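Handheld gripper demos vs teleop: our small comparison, and a question about grip force
Imitation & Manipulation board > Methods and results

ChandraP
Posted in May

Hello all. I've been reading this board for ages and finally have something worth putting up, though please be kind, it's a small study and we are a small group. Kamala Nadar and I wanted to know whether handheld gripper demonstrations give a better policy than teleoperated ones if you hold the collection time equal and let the number of demos fall where it may. The task is bimanual: pick up a bread roll, bring it over a small target, set it down without squashing it. We called the dataset Bramovel, for no good reason except that the folder needed a name.

With handhelds we got 200 demos out of an allotted afternoon. Teleop gave us far fewer in the same time, as most of you would expect. What I wanted to ask is how people deal with the wrist view. We put all the small things on a dark marbled surface for contrast and I was rather pleased with myself about that.

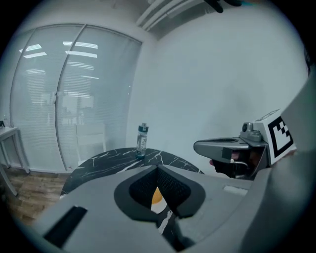

The trouble is that the fingers and the body of the tool take up so much of the view that the policy seems to learn the last few centimetres from very little. We tried cropping the lower part away and success dropped, so there is clearly something useful down there, but I couldn't tell you what. Has anyone masked out the gripper body altogether and lived to tell the tale?

vshetty
Hi Chandra, lovely to see this written up. I'd push back a bit on "equal time" though. Teleop operators get faster for days, handheld people are quick within minutes. If you gave your teleop person a week of practice first I suspect the gap would shrink a good deal. I'm not saying the result is wrong, only that it's partly a result about learning curves.

ChandraP
That's fair, and Kamala said nearly the same thing over lunch. Our teleop operator had 4 sessions before we started the clock. I'll put that in the write-up, as it ought to have been there from the start.

mustach
Masking: yes, tried it, wouldn't bother. The finger pixels tell the network how wide the jaws are, even if you also feed the width in as a number. We lost 12 points on a cup task by masking and got them all back when we took the mask off again. I have the plots somewhere if you want them.

What does your grasp look like at the moment of lifting? Bread is a horrible choice, by the way (I say this with affection).

ChandraP
Please do dig out the plots! And I know, I know, bread. But soft things are what we care about, and I wanted an object where holding too hard would matter. Two of the collectors squeeze quite a lot harder than the others, and the policy seems to have picked up a sort of average of everyone, which suits no roll in particular. Have a look:

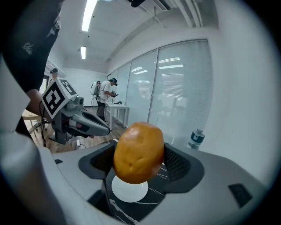 Wrist view with the roll held between the fingers, second gripper on the left.

We have no force reading at all, only the jaw width, and rolls vary in size, so width by itself is a poor stand-in. My plan is to add a collector label as an input and see whether the policy can separate the styles.

aishwarya_s
I'd disagree with the collector label, gently. We did that on Flarko and at test time you have to choose a person, and then you're really just tuning over people. It was nicer to throw out the heavy-handed demos. We dropped 21 of ours by eye and it helped more than any of the clever things we tried (and we tried plenty, it was a long winter).

vshetty
Throwing out by eye makes me nervous, Aishwarya. Whose eye? If the same person who wants the number to go up is also choosing the demos, I'd want to see the rule written down beforehand.

aishwarya_s
It was my eye, so guilty as charged! But the rule was simple: a visible dent that stayed after release. I'd happily have somebody else do the sorting next time.

mustach
Dent rule sounds all right to me. Chandra, separate thing, what are you using besides the wrist cameras? Anything at head height?

ChandraP
Yes, there's a head view too. We haven't used it in the policy yet, partly out of laziness and partly because the robot has nothing up there to match it. Kamala thinks it could help as a training-only signal, for working out which object the person means to go for next. I'm less sure, but she has been right before and I have promised her a week on it.

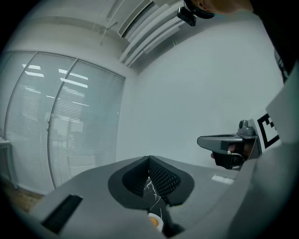
Head camera at upper right, with the gripper in front.

vshetty
I'm with Kamala on that one. Võ in our group had a go at predicting the next object from the head view and it was surprisingly steady, even when the head was moving about quite a bit. Getting it to improve the final policy was another matter, mind you — we saw about the same success with and without. Might be different for two hands.

ChandraP
Thank you, all of you, this has been more useful than the past month of me staring at curves. I'll write down the dent rule, ask Kamala to do the sorting without seeing any of the scores, and run it both ways, with the collector label and without. The teleop practice question I'll have to leave for now, as our operator is away until the end of the month.

mustach
Plots found, they were on the old drive. Sending them over tonight. The axis labels are wrong on the second one, swap them in your head.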